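Print | E-mail

Molel Robotics Club Opens Its Doors in December

Hi all, Jocelyn Samonte from the Molel club here, with news I've been dying to share! Our students are heading to the Dukis Challenge (30 teams, one very long Saturday-style schedule starting at 8 a.m.), and before that we're throwing an open practice for families and press.

This year's task is cardboard. Teams get 15 minutes to have a robot pick up and sort flattened boxes, and let me tell you, thin stuff lying on a floor is hard! Nayeli Manríquez and her crew have logged more than 400 practice grabs so far.

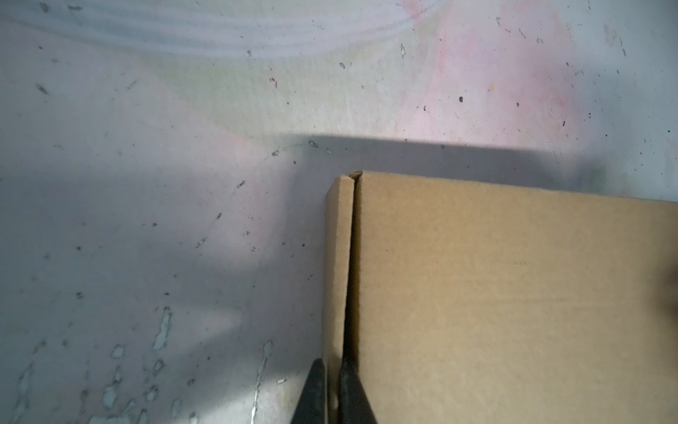

Doors open at 4 p.m., snacks are on us, and Henrik Vogler will happily talk grippers until you beg him to stop. To come by, call the club desk and ask for me.

Print this page | E-mail to a friend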